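Teleop notes, 2022-09-18. Wrapped up the simulated demos for the box task. Thread on what I'd change, mostly for the two people who asked.

Setup: one operator, remote control, sim only. The arm and gripper follow the operator's hand with a fixed scale. Scale of one felt twitchy close to the box, so we dropped it to half and left it there.

We logged 353 demos. Almost 50 got thrown out in review. Most of those were fine as motion and bad as data - long stalls while the operator hunted for a view.

Stalls matter more than I expected. Clone a policy from demos with pauses in them and it learns to pause. Then it sits there, because the next input looks just like the last one.

Fix number one: trim any stretch where the commanded motion stays under a threshold. Keep the grasp closure, even though the wrist is still. My first trim script cut that too. Two evenings lost.

Fix number two: give the operator the same view the policy gets. We had been driving from a free camera and training on the wrist camera. The operator was reacting to things the policy had no way to see.

Driving from the wrist view is slower and less pleasant. The fingers cover a good part of the bottom of the image and depth is hard to judge near a ledge. The demos are better anyway.

Beatriz Simões ran the second half of the set and approaches from higher up than I do. Mixed together, our two styles gave a policy that split the difference and hit the edge of the wood. We now write down one approach before anyone drives.

On contact: thin blocks on a flat surface are a pain in sim. If the fingers push down even slightly, the solver pushes back and the block skates. We raised the friction a little and cut the time step. The time step did most of the work.

Latency: 4 frames between hand and gripper on the Kostetti controller. You stop noticing after ten minutes, and that is a problem, as you start leading the motion. Shift the actions back to line up with the images before training.

Config and trim script are in the Fullutden repo, under the February branch. Yes, the name is out of date. The Brasness version of the task uses a different gripper model, so don't mix the logs.

Next up is the same task with the block positions randomized per episode. Wrist view, as the policy gets it:
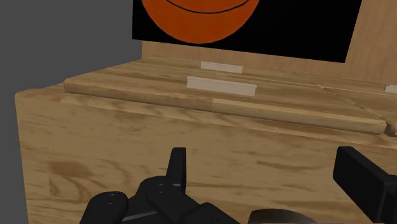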